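# Two-Arm Kitchen Task: Does Splitting the Policy Help?

Project report, group Lerero
Advisor: Jagadeesh Kurup
2020-05-31

## 1. Question

Our group trained a controller for a table-top cooking task with two robot arms. One arm handles the pot lid and the other handles the food. In February we had one network that took in the camera view and put out commands for both arms together. It learned the lid fairly well and the food badly. We wanted to know if two smaller networks, one per arm, would do better with the same training data.

## 2. Data

We recorded 1000 demonstrations by hand-guiding the arms. Each one was cut into four stages: take the lid, clear the pot, pick up the food, put the food in the pot. The cuts were made by hand and checked by a second person in the group. We threw out recordings where an arm stopped because of a joint limit and recorded replacements, so the total stayed the same.

The food is a stand-in that doesn't spoil. It changes shape every time it is picked up, and it never goes back to the same heap. We did not try to reset it to a fixed shape between runs.

## 3. Method

**Joint model.** One network, both arms. We called this one Rulano in our logs and the name stuck.

**Split model.** Two networks with the same image encoder. Each gets the full image and the joint angles of its own arm, plus one extra input: the current stage of the other arm. Without that input the food arm started toward the pot while the lid was still in the way. We call this one Sepúlveda.

Both models were trained on the same demonstrations and for the same number of steps. We did not tune the split model separately, so its learning rate is the one we had already picked for the joint model.

## 4. Test setup

All tests used the same table. A run started with both grippers open and ended when the food was in the pot or when the operator pressed stop. A run counted as a success only if all stages were finished without help. We did 70 runs per model and switched models after every run, so that changes in room light would affect both the same way.

The pot, the mug tree and the dish stand went back to their usual spots before each run. The plate with the food was moved a little by hand. We didn't measure how far, and we should have.

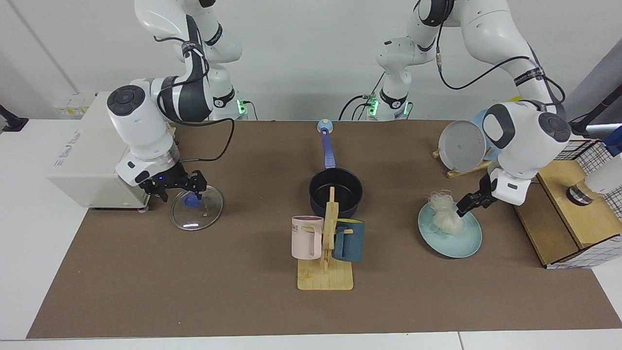 ## 5. Results

The split model finished more runs than the joint model. Most of the gain came from the food pickup. The joint model often closed the gripper too high and came up with nothing, then went on to the pot anyway. The split model went lower and tried again more often.

For the lid there was no clear difference. Both models had trouble when the knob was gripped off center, which let the lid turn in the fingers. In 11 of the split model's runs the lid had to be regripped before it could be moved away.

The split model was slower. The food arm waits for the stage signal, and the signal sometimes came late.

## 6. Problems

- The stage input is guessed by a small classifier during tests. When it was wrong, the food arm stayed over the plate until the operator stopped the run.
- Glare on the glass lid changed with the lamp position. We taped the lamp stand to the floor halfway through testing.
- The same person ran every test and knew which model was on.

## 7. Next steps

We want to repeat the tests with the operator not told which model is running, and to log the plate position. Jagadeesh also suggested training the joint model with the stage input added, since we gave that input only to the split model and can't say how much of the gain comes from it. The code for that version is written but has not been run.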